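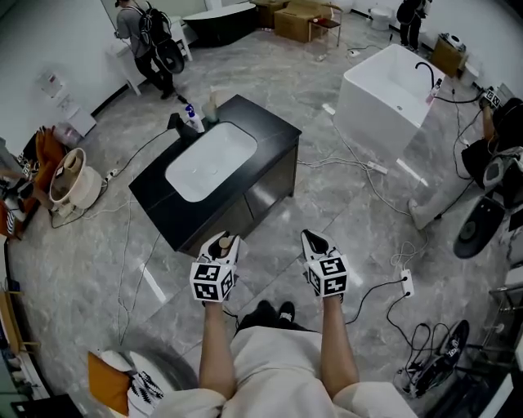
By Lindalva Cordeiro
Checked for grown-up mistakes by Usman Ghumman

Where Does the Water Go When You Pull the Plug?

You spit out your toothpaste. You rinse. The water goes around the hole a few times, makes a rude noise, and leaves. Most people stop thinking about it at this point. You are still reading, so you must be the other kind of person.

The bendy bit

Open the cupboard under a bathroom sink (ask first, and move the spare toilet paper) and you will probably find a pipe that can't seem to make up its mind. It goes down, then up again, then off into the wall. Plumbers call it a trap.

A trap always has a little water sitting in the bottom of the bend. It is the last of whatever you poured down the sink, so if you just brushed your teeth, it is partly you. Sorry.

That small puddle has one job. On the far side of it are the drains, and drains smell like drains. Smelly air can't get through the water, so it stays in the pipe, and your bathroom goes on smelling of soap and damp towel. If a sink isn't used for a long time, the puddle dries up and the smell comes strolling in. My aunt in Budham once blamed the dog for this. The dog has never been given an apology.

The trap also catches things that fall down the hole. Rings, beads, and baby teeth have all been found in there. If you drop something precious, turn off the faucet right away and fetch an adult, preferably a calm one.

Downhill all the way

After the trap, water mostly travels by falling. The pipes in your house slope gently downward, and so do most of the bigger pipes under the street. Nobody has to push. In flat towns like Stustthorpe, where there isn't much downhill to go around, pumps lift the water up so it can start falling again.

Your toothpaste water now meets the neighbors' bathwater, the dishwater from the school kitchen, and everything anyone has ever flushed. All of this together is called sewage. It is a good word to know and a bad one to shout at dinner.

Getting clean again

The sewage ends up at a treatment plant. First it runs through big metal screens, which catch wipes, sticks, and the occasional toy soldier. Next it sits in a tank, very still, until the heavy stuff sinks.

Then come the bacteria. There are billions of them, far too small to see, and they eat what is left. They think it is delicious. We should all be glad that somebody does.

Last of all, the water is settled again, often cleaned once more, and let out into a river or the sea. From there some of it rises into the sky, turns into cloud, and rains on your school trip.

People have been sending dirty water away through pipes and channels for a very long time. The ancient Romans were doing it more than 2000 years ago, and they didn't even have toothpaste in tubes.

Try it yourself

Get a clear bendy straw or a short piece of clear tubing. Hold it in a U shape over the sink and pour in a little water. Blow very gently into one end. The water wobbles and moves over, but a tiny puff won't get past it. Now blow hard. You have a wet sleeve, and you also know why plumbers fit air vents to drains, so that gusts in the pipes don't shove the water out of the trap.

Words to know

Trap: the bend in a drainpipe that holds water.
Sewage: used water and everything in it.
Bacteria: living things too tiny to see, some of them very hungry.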